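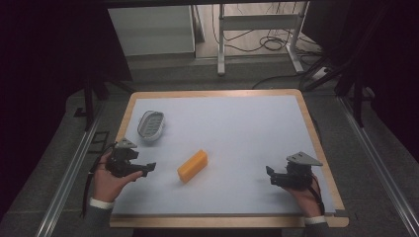

Table with soap dish and orange block.

Visit report: Rosenthal docketing and records center, Wedimthorpe

By Florante Estrella

Rosenthal moved its patent docketing and records staff out of the Lorside office last year and put them on two floors of a former insurance building in Wedimthorpe. In December the firm opened the center to outside practitioners for one afternoon. I attended for our own prosecution group, which is deciding whether to replace its docketing system. These notes cover workflow and records handling. Fees and staffing costs were not discussed.

Intake

All incoming correspondence from patent offices goes to a single intake queue. Electronic notices are downloaded at 6 a.m. and again at noon. Paper mail is scanned on the ground floor and enters the same queue with a scan date and a receipt date in separate fields. The second field matters mainly for foreign associates' letters, where the date on the letter and the date it reached the firm can differ by a week or more.

Each item is matched to a matter by application number. If the match fails, the item goes to a person. The usual causes are a transposed digit, a parent number cited in place of the child, or a matter transferred in from another firm with the file not yet opened. The center had 1,274 open matters on the day of the visit, counting provisionals and excluding anything in its final annuity period.

Deadlines

The rule set is maintained separately from the docket. A docketer enters the event, the system proposes the dates, and a second docketer confirms them. The first docketer cannot confirm their own entry. Extendable and non-extendable dates are stored as different record types, and the non-extendable type cannot be cleared without an attached filing receipt.

I asked how the rules are tested when an office changes its practice. The answer was a fixed set of 100 closed matters with known correct dates, run against every revised rule set before release. Any difference is reviewed by hand. This seemed sound for common events. It is weaker for rare ones: the set has a single matter with a restored priority claim, and none with a derivation proceeding.

Reminders go to the responsible attorney and one named backup. Group mailboxes were dropped after the move. Attorneys can decline to act on a reminder, but the reason has to be chosen from a list, and "client instruction" requires the instruction itself to be in the file.

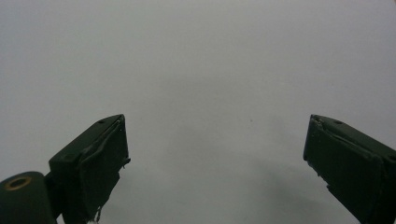

Invention disclosures are handled on the upper floor. The form is two pages long and asks first for any public disclosure, offer for sale or planned publication, with dates. Inventor names and employers come next. The technical description is left to an attachment in whatever format the inventors already have. Rosenthal's older form ran to nine pages and put the disclosure dates on page seven, and several attendees said their forms still look like that.

Lab notebooks are accepted as scans. Originals stay with the client unless there is a dispute. The center keeps a hash of each scan and a log of who opened it. Retention is set by matter type, and the clock starts from expiration or abandonment. Destruction needs written sign-off from the partner in charge.

Conflicts

Conflict checks use a list of parties, affiliates and named inventors. The demonstration used a made-up client, and the search caught a former corporate name through the assignment records. It did not catch a spelling variant of an inventor's surname until the fuzzy setting was turned up, at which point it returned 100 results. The operator said that level is used only for lateral hires.

Transfers

The last session covered incoming transfers, using a portfolio of 22 families received from Grorkton. Every family was re-docketed from office records without importing the prior firm's dates, and the two sets were then compared. Most mismatches were annuity dates in countries that count from the end of the filing month. Powers of attorney were filed before the comparison was finished, and maintenance fees falling within 90 days were pulled out and handled first.

Points for our group

The two-person confirmation is worth adopting whatever software we choose. Our current system permits it but does not enforce it.

We should shorten the disclosure form and move the publication question to the top.

We have no equivalent of the closed-matter test set. Building one would take time from docketing staff, probably in the slower weeks after the fiscal year-end filings.

I have requested a copy of the retention schedule and will circulate it when it arrives.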